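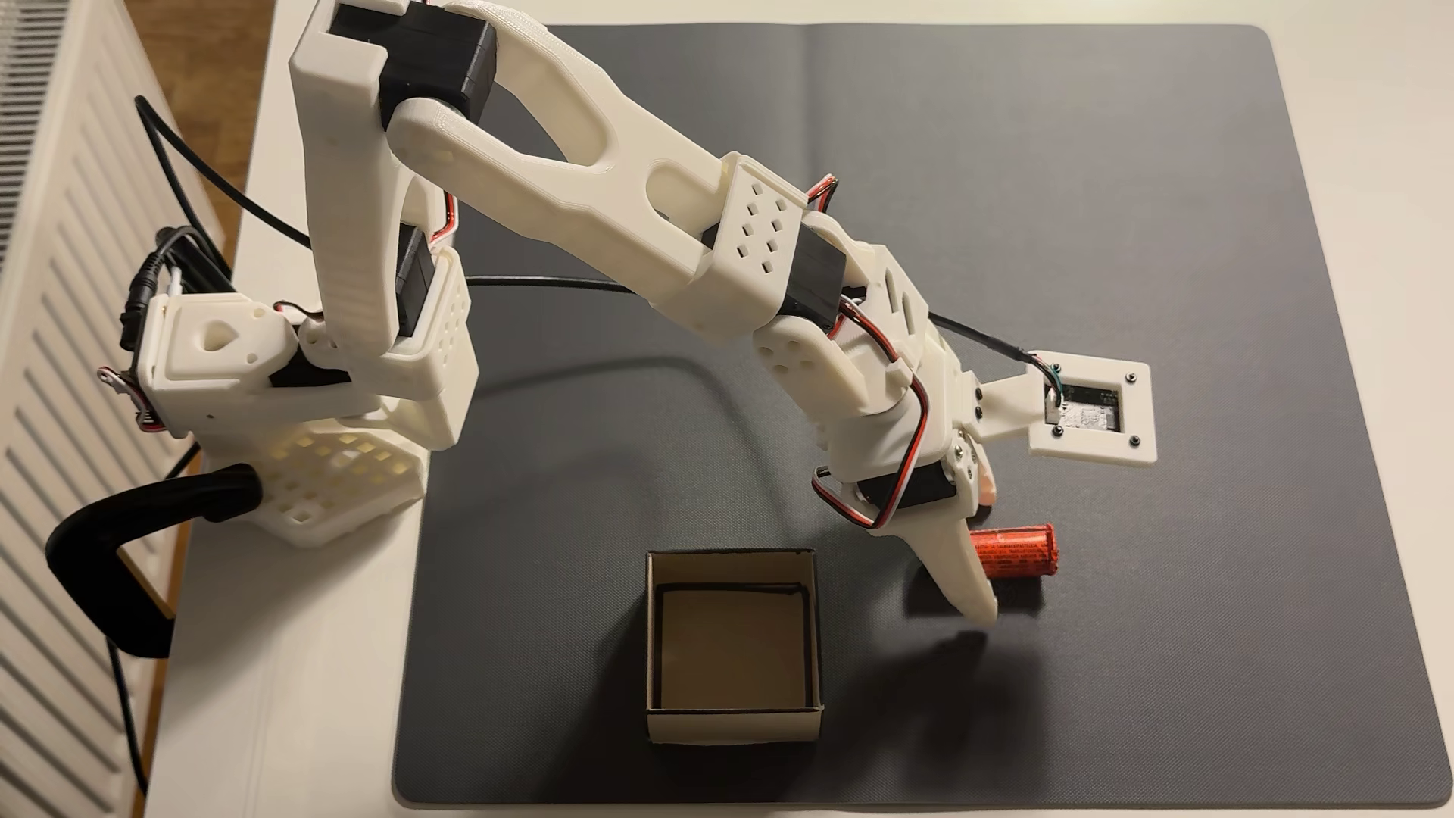

*The gray mat, the little square box and something small and red.*

2020-01-10

Happy Friday, everybody! I promised myself that January would be the month I finally dealt with the top of the white table, and I'm pleased to report that I've started. (Started! Let's not get carried away.)

The big change is the mat. I'd been going back and forth on one for ages, and in the end I went with the biggest dark gray one I could find at Stellitz. It takes up most of the tabletop, and I love it. Small things used to vanish on all that white, or roll off and under the radiator, and now a bright little bit of red jumps right out at you.

Then there are the boxes. My friend Tadeo Núñez gets his tea by mail from a shop in Pramgate and he saves the cartons for me - nice square ones, white on the outside and plain beige cardboard inside. I have nine of them now. My plan is one box per kind of thing, lids off, so I can see what I've got without digging. I did price the proper drawer units at Fuentealba, and the one I liked was over 680 with shipping, so cardboard it is! 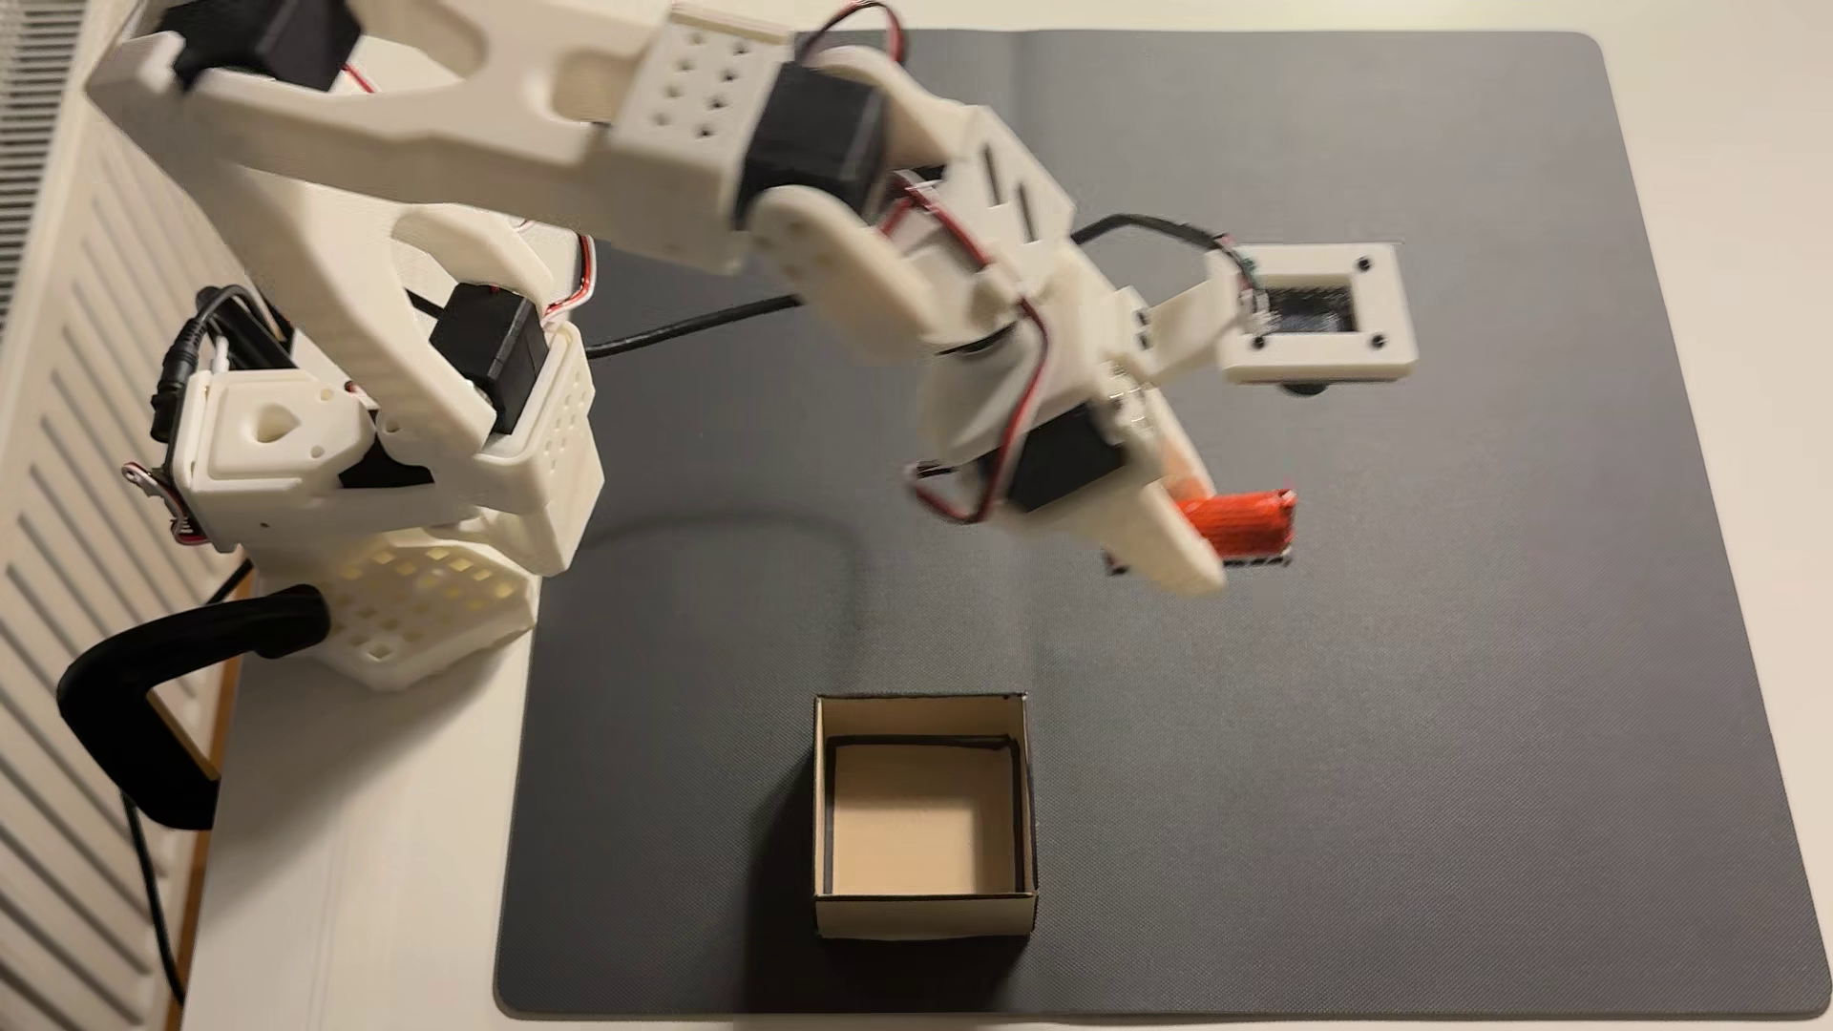 *Small red thing, off the mat.*

My one rule so far is that whatever lands on the mat has to go into a box before dinner. I've kept to it four nights this week, and the fifth night was pizza at my sister's, so I'm not counting that one.

Still to do: labels. I bought a roll of the paper kind and my handwriting looks awful on it, so I might borrow a stamp set. I'd also like a second mat for the sewing table, but that can wait until February, when the Taltlow store has its sale. If you've got a good trick for keeping cardboard corners from going soft, leave it in the comments, please. Two of mine are looking pretty tired already.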